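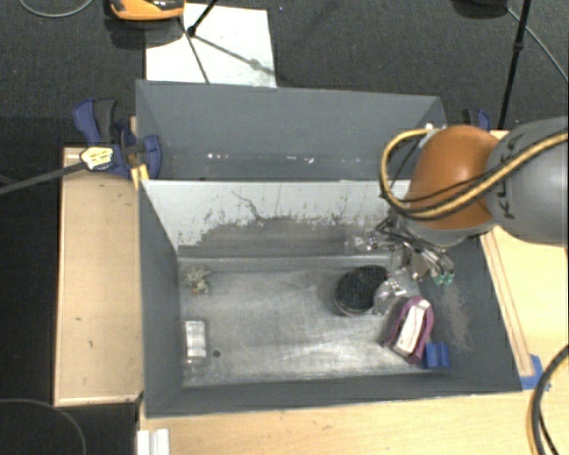

Große, offene Kisten sind bei uns im Haus die heimlichen Lieblinge, und zugleich sind sie das, worüber ich am meisten schimpfe. Man wirft hinein, was gerade keinen Platz hat, und ein halbes Jahr später kramt man bis zum Ellbogen darin herum und findet doch nur den alten Korken. In einer grauen Kiste mit schrägen Wänden und Metallboden sieht man sehr schön, wie das mit den kleinen Sachen geht: Ein Teil liegt links, der Rest hat sich an der rechten Seite versammelt, und ein durchsichtiges Stück Plastik erkennt man auf dem silbrigen Boden kaum noch. Genau solche Sachen suche ich dann stundenlang!

Deshalb lege ich in jede Kiste mit hellem oder glänzendem Boden etwas Dunkles hinein, ein Stück Filz oder ein altes Geschirrtuch in Dunkelblau. Das kostet nichts, dämpft das Geklapper, und Klarsichtbeutel, Glasdeckelchen und Schräubchen heben sich auf einmal wunderbar ab. Das Tuch wandert alle paar Wochen in die Wäsche, und die Krümel schüttle ich vorher draußen aus.

Meine Freundin Nidia Alvarado schwört dagegen auf kleine Schalen in der großen Kiste. Sie hat in ihrer Werkstatt 11 davon stehen, alle aus alten Eisbechern, und ich gebe zu, dass es ordentlicher aussieht als bei mir. Mir fehlt dafür ein bisschen die Geduld. Als Mittelweg nehme ich zwei flache Schachteln, eine für alles aus Metall und eine für Papier und Verpackungen, und der Rest darf liegen, wie er will.

Nun zum Putzen, danach werde ich nämlich oft gefragt. Kratzer in einem Metallboden bekommt man zu Hause nicht wirklich weg, da bin ich inzwischen ganz entspannt. Wolkige Schlieren dagegen schon: lauwarmes Wasser, ein Spritzer Spülmittel, mit einem weichen Lappen immer in dieselbe Richtung wischen und sofort trockenreiben. Für hartnäckige Ränder nehme ich die Putzpaste von Brillik, eine erbsengroße Menge, und lasse sie sechs Minuten einwirken. Bitte keine Stahlwolle – damit habe ich mir im August einen schönen Kasten gründlich verdorben.

Abgeschabte Innenwände sind ein anderes Kapitel. Wenn sich dort etwas löst, bürste ich die losen Stellen mit einer alten Zahnbürste ab und sauge gleich hinterher, sonst hat man die dunklen Flöckchen überall. Wer mag, klebt danach eine abwischbare Folie darüber. Ich schneide sie immer 2 cm größer zu und kürze erst am Schluss, weil ich beim Ausmessen doch jedes Mal danebenliege.

Und wenn Sie zwei gleiche Kisten hintereinander stehen haben, dann nehmen Sie die hintere für alles, was Sie selten brauchen, und schreiben Sie vorne auf einen Zettel, was darin ist. Bei mir steht darauf gerade »Weihnachtslichter, Dübel, Nidias Zange«. Die Zange wollte ich ihr längst zurückbringen.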